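Re: [postex-users] Shoulder drifts when the planner replans mid-move
From: Bronisława Zalewska
Date: June 20, 2022
To: postex-users

Raelene Faulkner wrote:
> We moved to the Georgiev planner in March and since then the shoulder
> ends up a bit off whenever a new plan arrives before the old one is
> done. If I let each move finish, all is fine. Two of our arms do it.
> Same firmware on both. I have tried lowering the gains and it only
> makes the move slower. Is this the planner or the servo driver?

Hi Raelene,

I think it is the driver, or at least the way the driver hands its state to the planner. When a replan comes in, the planner asks for the current joint positions and gets the last commanded ones. If the shoulder is lagging at that moment, the new path starts from a place the arm has not reached yet. Each replan adds a little more.

I went through it on the Clondine bench arm this morning. With replans forced every 700 ms the error built up over 9 moves and then stayed put. Switching to measured positions got rid of nearly all of it. What was left looked like plain gear slack to me.

Three things to try, in this order.

1. Set state_source to measured in the driver config and restart the driver. A reload is not enough, the old value is cached.

2. Raise the replan hold-off to 30 ms. The default is 2, and the bus can't read all the joints back in that time. You get a mix of old and new values, and the planner has no way to tell.

3. Check the joint order in your arm file against the wiring. Follow the chain up from the base: lower servos first, then the shoulder, then on up the long link to the elbow. The Padberg template has shoulder and elbow swapped — I have sent a patch, but it isn't merged.

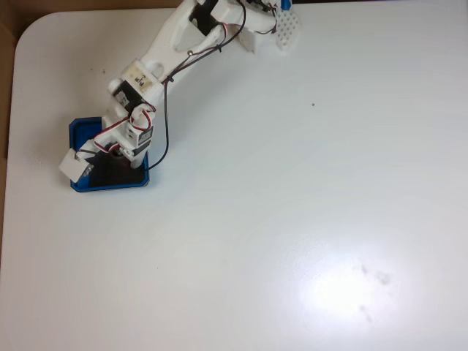 4. If it still drifts, send me a log with the joint topic and the plan topic both recorded. Start it before the first replan, please. The last one you posted began halfway through and I couldn't line the two up.

I would put the gains back to what they were. They are a separate matter and low values will hide the lag in the log.

Bronisława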